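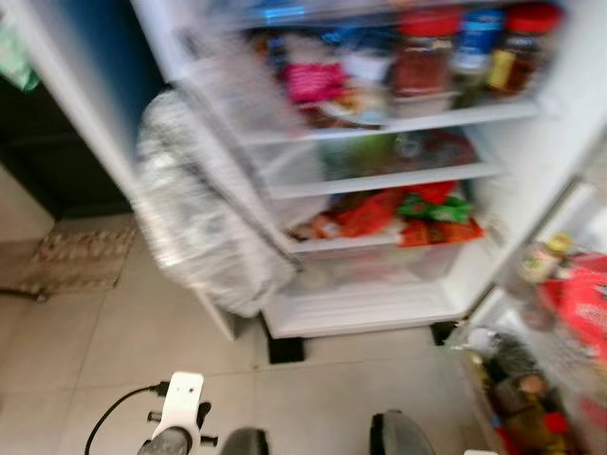

How often should you clear out a shared fridge? Once a week for anything opened, once a month for the jars, and more often in June, when the kitchen faces the sun from breakfast onwards and people start buying hummus.

We use cookies to remember your preferences. Accept all | Manage

Reading time: 5 minutes

THE SHELF REPORT
by Kiran Goel

It has been my turn on the fridge this month, and I would like it noted that I did not volunteer. My name came after Rhydian Gape's on the rota, and Rhydian had the good sense to be in Broltach for a fortnight, looking at a boat he is not going to buy.

For newcomers to Sayce House, the arrangement is this. The ground-floor kitchen has one big fridge for eleven of us, two of whom cook, six of whom reheat, and the rest of whom appear to live on toast and keep a single yoghurt downstairs as a sort of territorial claim. Whoever has the month throws out what has died, wipes the shelves, and writes something for the newsletter. Last month's report was four lines long and mostly about a lemon. I have been asked to do better.

The top shelf first, as it is where all the arguments happen. It is the only one that everybody can reach without bending, so everybody uses it, and whatever goes in pushes something else towards the back right-hand corner. That corner is now a settled community of jars. At present it includes two with red lids, both full of something dark and reddish brown, and both claimed by separate households as the good one. I am not going to adjudicate. I will say that if you own a jar that looks exactly like somebody else's jar, a strip of tape with your name on it costs nothing, and there is a roll in the drawer under the kettle.

Behind the jars you get the packets. I don't know what draws packets to the back of a fridge, but they do go there, and they lie down on top of each other, and the one you want is always flat against the wall. Please look behind the front row before buying another of anything. Rhydian once spent a whole winter buying the same mustard.

Plates are a separate matter. A plate of leftovers is perfectly welcome on the top shelf, provided it has something over it and the owner intends to see it again. An uncovered plate dries out, makes the butter taste of itself, and takes up the room of four yoghurts. We own lids. They are in the tall cupboard, nested inside one another in an order known only to whoever did it last, and I grant you that getting the right one out takes a while.

The middle shelf is for vegetables that won't go in the drawer and for things in bags. The drawer is see-through, holds more than it looks as though it would, and is treated by most of this house as if it belonged to someone else. It spent most of the month with next to nothing in it while spring onions were being wedged in upright beside the milk. Salad goes in the drawer. So do carrots. If you find the drawer stiff, lift slightly and then pull.

The bottom shelf has gone over to snacks. I raised this at the house supper on Saturday and was told, with some feeling, that chocolate goes soft upstairs. It does, and I withdrew the remark. All I would ask is that the snacks keep together at one end, so that anyone with a saucepan to put away at ten at night doesn't have to balance it on the biscuits.

And then the doors. The doors are meant for bottles and small things, in the bins. They are not meant for carrier bags. A large bag hung on the inside of a door will bulge into the shelves when the door is closed, and then the door is only closed in the sense that you have walked away from it. The Finis alarm is supposed to beep when that happens. It was put in at Easter and cost us 83 pounds, and its beep is pitched so that it can be heard clearly by the cat from next door and not at all by anyone over forty.

On the subject of money, several of you have asked about replacing the whole thing. I got two prices. The Istberg double-door, which has the wide bins and the drawer that slides properly, is 1,095 delivered. Last year's model of the same is 884, with a dent on one side that the shop describes as cosmetic and that I would describe as a dent. Either would have to come in through the yard, and the yard gate would have to come off. My own view is that we don't need a new fridge. We need to eat what is in this one. But I will bring both quotes to the next meeting and you can all have a go.

A few practical things while I have your attention:

Wipe the shelf when you spill on it. Warm water with a spoonful of bicarbonate does nearly everything, and the glass spray is for windows.

Take shelves out to wash them only if you are prepared to put them back. They go in at a slight tilt and then drop level. If yours won't drop, it is upside down.

Let hot food stand a bit before it goes in, but do come back for it. A pot of lentils was left on the side overnight to cool and had become a solid by breakfast.

Anything undated and unnamed goes on the kitchen table on the last evening of the month from six o'clock. You have until nine to claim it. After that it becomes soup, if it can be soup, or it goes in the bin.

My thanks to whoever has been rinsing out the milk bottles, and no thanks at all to whoever returned an empty pickle jar to its place with only the vinegar left in it. I topped it up with sliced cucumber out of spite - it's rather good, and there is half left.

Rhydian has the fridge next month, assuming he comes back from Broltach. He has been told about the tape.

Search this site Search Go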